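# Dish handling by household robots

**Dish handling** is the part of household robotics concerned with picking up, sorting, stacking, carrying and putting away plates, bowls and cups. It is often named as the chore that a general home robot will do first. Up to now no machine sold to the public does it in an ordinary home without a person nearby, and the claims made for the ones on the way deserve a careful reading.

## Scope of the task

Loading a dishwasher, clearing a table and filling a cupboard are usually treated as one problem in sales material and as three by the people working on them. Clearing a table comes first in most research programs. It needs no plumbing, little reaching into deep spaces and no judgment about whether a thing is clean. A person can do it while talking on the phone. A machine has to find every dish, decide which goes under which, choose a spot on the rim or wall to hold, lift without tipping the neighbors, and let go at the right height.

Kitchens and dining rooms also vary far more than factory cells. In a factory the part arrives at the same place, facing the same way, all day long. Household dishes are bought over many years, from different makers, and few families own one complete matching set.

## Nested bowls

Nesting is the most common way to store bowls and one of the harder things to ask of a gripper. Bowls from the same set slide into each other and leave a gap at the rim that may be too thin for a padded finger. Bowls from different sets sit unevenly, with the walls touching on one side. A stack like that can be squeezed as a unit, but the force on the outer bowl is not the force on the inner ones, and the stack may shift as it turns.

Glaze makes matters worse. A glossy surface throws back bright spots that depth cameras read as holes or bumps, and painted flowers or stripes can be taken for edges. Plain white bowls on a pale cloth have the opposite trouble, as there is little contrast to find the rim by. Printed tablecloths are a known nuisance for the same reason. 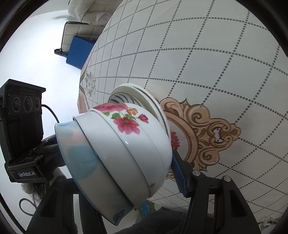
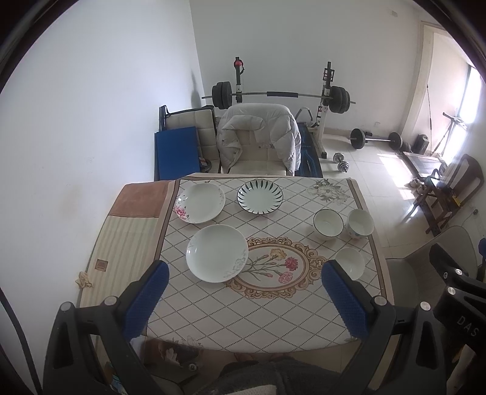 *Bowls nested and tilted between the gripper's fingers (first); plates and bowls spread over the same kind of patterned cloth (second).*

Karagiannis, 14 February 2020

## Learning from hand-held grippers

Programming each grasp by hand was largely given up for this kind of work. The more common approach is to have people do the chore with a hand-held gripper that carries its own cameras. The recordings are then used to train a control program, in the hope that a robot arm with similar fingers can repeat what the person did.

The method has real strengths. It is cheaper than driving a full robot by remote control, and it can be used in lived-in rooms, where tables stand close to chairs, mats and whatever else the household keeps there. The recordings therefore contain the clutter that lab tables lack.

Its weak point is easy to miss. The skill in such a recording belongs to the person. A human wrist corrects a slipping bowl before the person has noticed the slip, and a human shoulder leans around the chair back. A clean recording of bowls being stacked shows that two padded fingers are enough hardware for the job. It says very little about whether a machine can decide what to do with them. Promotional films have blurred this line more than once, and viewers should check what the arm is attached to.

## Reported results

### Prorka trial

The Prorka table-clearing trial is among the more openly reported efforts. Its arm was trained on 789 recorded attempts at stacking and unstacking and then tested on dishes it had not met before. Out of 400 test lifts of a single bowl from a flat surface, most succeeded. The report was less cheerful on mixed stacks. There the arm finished only 33 without help, and a person had to step in for the rest, usually after two bowls came up together when one was wanted.

The trial's summary called this "near household readiness." The phrase was widely repeated. The conditions were repeated less often: one table, one height, steady light, no food left in the bowls, and an operator within reach of the stop button.

### Tandolero

Tandolero, a counter-mounted arm announced in August, was shown emptying a dish rack in a model kitchen. The maker gave a time of up to 7 minutes per rack. It did not say how many takes were filmed or whether the cups and plates had been placed for the arm beforehand. No independent test has been published, and the price has been left out of every notice so far.

### Mavis

Mavis took a narrower path and dropped stacking altogether. It moves one dish at a time from table to tray. Critics find this dull, and a full dinner table takes it a long while. It is also the only one of the three whose makers published a list of things it should not be given, among them stemware, knives and any bowl with something in it.

## Breakage and cost

A dish robot is judged by its worst lift. A success rate that looks fine on a chart can still mean a broken bowl every few days in a busy home, and the pieces have to be swept up by the person the machine was meant to spare. Soft finger pads reduce chipping and improve grip on curved walls. They also pick up grease, and cleaning the pads is a new chore that did not exist before.

Published comparisons of labor saved tend to count only the minutes the arm is moving. Setting it up, moving chairs out of its way, restarting it and checking the table afterward are left out. Clearing the same table by hand is a short job for most adults.

## Shop-floor use

Commercial kitchens are a better fit, though not because the robots there are cleverer. The dishes match, the racks are standard and the floor plan stays put. Even so, the work given to arms is mostly the lifting of full racks, with loose bowls and cups still sorted by hand at the front of the line.

## See also

- Depth sensing on glossy surfaces
- Dishwashers, domestic
- Two-finger grippers
- Learning from demonstration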